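Stadener steel parts bin, large
Reviewed Sunday, May 26, 2024

I bought three of these in October to replace the plastic totes on my workbench, which had started to split at the corners. I paid $637 for the set with the wall rail, and that is a lot for metal boxes.

The rail went up in an evening. The screws in the package were too short for my wall, so I used my own. The bins hang level and lift off with one hand when they aren't full. Two of them hold hardware and the third holds offcuts.

My old Porurum totes were lighter and cheaper, but they bowed under a load of bolts. The Stadener bins don't. They are loud, though. Drop a handful of washers in one and the whole house hears it. A rubber liner from Hodon fixed most of that.

Four stars. I took one off for the screws and the price. 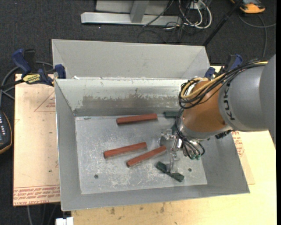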